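**Progress report, November: Korean drama subtitle and recap archive (Litley)**

Episodes 1 to 8 of *Gillska* are subtitled and timed. Seo-ah Ahn has checked the first two against the Korean script. Line length is held to 40 characters, and honorifics are kept where the plot depends on them.
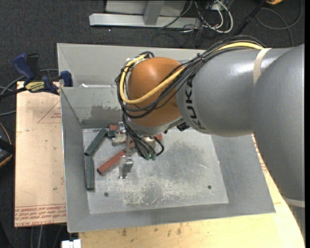

*KUKA arm over an open gray sheet-metal bin.*

Recaps are behind the subtitles. I-seul Sun has posted 2 of the 12 due under the grant. Spoilers now sit behind a fold, and comments close once the next recap is up.

The Kwak player drops italics when it loads our files, so song lyrics are marked with a note sign instead. Sarketti has the bug report and has not replied.

Next period: episodes 9 to 12, and the cast index. No change to the budget is requested.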